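室内色彩与陈设基础　第3讲讲义
圆顶家具与高彩度墙面

授课：Špela Perić
教室：102

一、本讲目的

本讲承接上一讲关于色相与明度的内容，讨论高彩度墙面对家具选择的影响。学生应在课后能够说明补色并置的基本效果，并能就一处狭窄空间提出陈设方案。

二、红色墙面的特性

红色属于前进色，在视觉上使墙面向观者靠近。若两侧墙面均为红色，通道或小室会显得比实际尺寸更窄。处理方法通常有两种：其一，降低一侧墙面的明度；其二，以浅灰或米色地面承托，使视线沿地面向远处延伸。

红与绿互为补色。两者面积相等、彩度相近时，边界处易产生闪烁感，久视令人疲劳。设计中宜使其中一色灰度较高，例如以灰绿色家具配正红墙面，家具即可保持清晰轮廓而不与墙面相争。

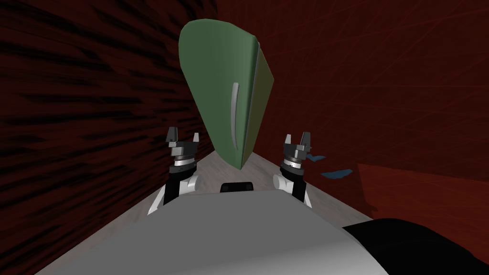 拉手、铰链等金属件面积虽小，因反光较强，常成为柜体正面的视觉焦点，选型时应与柜门比例一并考虑。细长竖向拉手可强调高度，横向拉手则使柜体显得稳重。

三、圆顶柜体

圆顶轮廓源于建筑中的拱。与平顶柜相比，圆顶柜上部容积较小，最高一层不宜存放大件。层板间距应由下至上递减，下层放置较重物品，以降低重心。

柜内与柜框可采用不同颜色。内壁取冷色、边框取暖色，柜内空间显得较深；反之则显得较浅。内壁颜色宜淡，以免陈列物轮廓不清。木色层板在冷色内壁前对比明显，适合陈列小型器物。 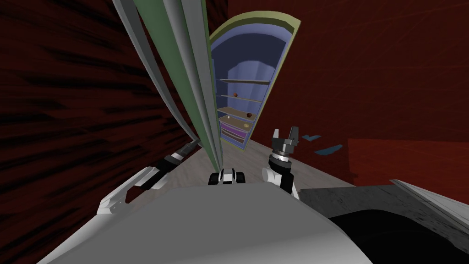 图2　圆顶柜：淡紫蓝色内壁，黄绿色圆角边框，内设层板

四、课堂讨论

Gayan Karunaratne在上届作业中提出，开放式柜体的内壁应视为墙面配色的一部分。请结合本讲内容说明是否赞同，并举出一处校内实例。

五、作业

以一间两侧为深色墙面的小室为对象，完成立面配色图一张，附文字说明。图中须标明墙面、地面、柜框及柜内壁四处用色。作业于5月内交至助教Kadir Dönmez处，逾期不予评分。

六、阅读

课程读本第28页至本章末。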